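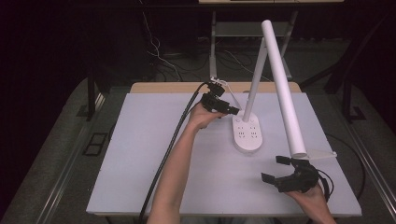 Reading After Dark

The Hayat Library in Saltard keeps its evening reading room open later in summer than in winter, a practice that visitors often find strange. The explanation lies in the building. The reading room faces north, the windows are set high, and by early evening even in July the long tables receive very little of the daylight still falling on the street outside. Readers have relied on lamps at those tables for as long as the library has had electricity, and the question of which lamps, how bright and how far apart has occupied its staff for most of that time.

It is a question now being asked in a great many private homes. With offices and classrooms closed this spring, work that used to be done beneath ceiling panels moved to kitchen tables, spare bedrooms and landings. Rooms that were lit for dining or for watching television were asked to serve for bookkeeping, lesson planning and close reading. Many were not suited to it.

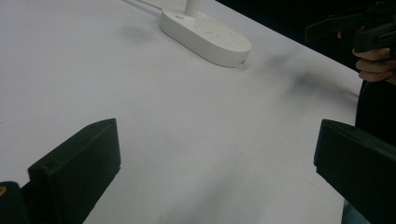

Humaira Sial
June 20, 2020

The general principle has changed little over the years. A room needs two kinds of light: a soft, even light that allows people to move about safely, and a stronger light placed close to the work. Trouble begins when one is made to do the job of the other. A single bright ceiling fixture throws the shadow of the reader's head onto the page. A single desk lamp in a dark room leaves the eye moving constantly between a bright patch and a dim wall, and many people find this tiring after an hour or two.

Kamran Qureshi has overseen the building and its fittings at the Hayat Library for many years, and his office receives letters on the subject from members of the public. Most writers, he reports, ask what bulb to buy. He prefers to ask them in return where they sit.

"A modest lamp in the right place will serve better than an expensive one in the wrong place," he said. "People should move the chair first and spend money afterward."

His advice on position is simple. For writing, the lamp should stand on the side opposite the writing hand, so that the hand does not cast a shadow over the line being written. For reading, either side will do, provided that the bulb itself cannot be seen from the chair. For work at a screen, the light should fall on the papers and the keyboard and should be kept off the glass.

The library's own lamps have been replaced 2 times. The first were brass fittings with green shades, fixed to the tables and wired through the floor. They were handsome and hot. The fluorescent tubes that followed gave an even light at a lower cost, but readers complained of a hum, and the flat color of the light made it difficult to compare the inks in older documents. The present lamps, designed for the library by the Skundeo workshop, use light-emitting diodes and can be dimmed at each seat. There are 74 of them, one for every reader's place.

The ability to dim proved more important than the designers had expected. Older readers commonly need a good deal more light than younger ones for the same print, and they may also be more troubled by glare. Under a fixed system, one group or the other was always poorly served. Readers now set the level for themselves, and the desk staff no longer receive requests to change seats on account of the lighting.

Color remains a matter of taste. Warm light is generally thought restful, and cooler light is often chosen for detailed work. The map room at the library's Hidanell branch, which has four tables, uses a cooler light than the main building, and the staff there would not exchange it.

Households reviewing their own arrangements may wish to begin in the evening, when the faults of a room are easiest to notice. Sit in the usual chair with the usual work. Look for shadows on the page and for reflections on the screen, and then turn the lamp a little at a time. Shades and bulbs should also be dusted regularly, once they are switched off and cool.

The Saltard reading room is closed to the public at present. Its lamps are still tested on a regular schedule, and the library will announce its summer hours when a date for reopening has been set.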